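6. Preparing and checking the work surface

The Etside table top must be bare, clean and level before the Trudness tray system is laid out on it. Do this section after the legs are fitted (section 5) and before you unpack the trays (section 7).

You will need:
Two soft cloths
Mild dish soap and warm water
A spirit level
The 14 mm wrench from the Fagerlund hardware bag

6.1 Clearing the top

1. Lift off the trays, liners and any loose items. Do not drag them.
2. Peel back the protective film from one corner, keeping it low and flat as you pull. If it tears, start again from the next corner.
3. Check the film for screws or washers before you throw it away.

CAUTION: Do not use a blade to lift the film. Scratches in the top coat can't be polished out and are not covered by the warranty.

6.2 Cleaning

4. Wipe the whole surface with a damp cloth and a little soap, working from the back edge to the front.
5. Wipe again with clean water, then dry with the second cloth.
6. Leave the top uncovered for 9 minutes before going on.

Note: Marks left by the film adhesive come off with a second wash. Do not use acetone, scouring powder or the green side of a kitchen sponge.

6.3 Leveling

7. Put the spirit level along the front edge, then across the middle.
8. Turn the foot at the low corner with the wrench, a half turn at a time. Check both directions again after each change.
9. Tighten the lock nuts by hand, then a quarter turn with the wrench - no more.

If the table is joined to a Drullthorpe side unit, level the table first and bring the side unit up to it. The joined length is 2750 mm, so use a long level or a straight board.

6.4 Final check

10. Look across the top from a low angle with a lamp at one side. Grit and leftover adhesive show up best this way.
11. Run a clean, dry hand over the area where the trays will sit.

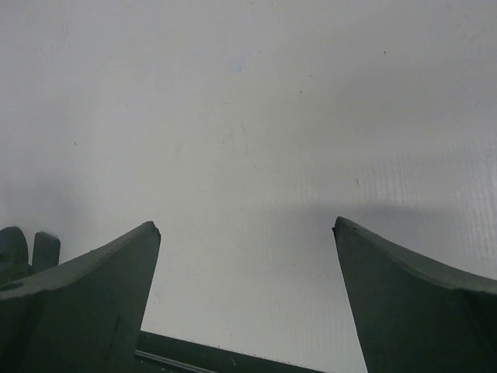
Figure 127. Flat, off-white surface with open gripper fingers in front.

12. Repeat steps 4 to 6 if you find any residue.

Keep the top clear until the tray positions have been marked. Marking is covered in section 7.1.

Section revised in March by Pentti Peltonen.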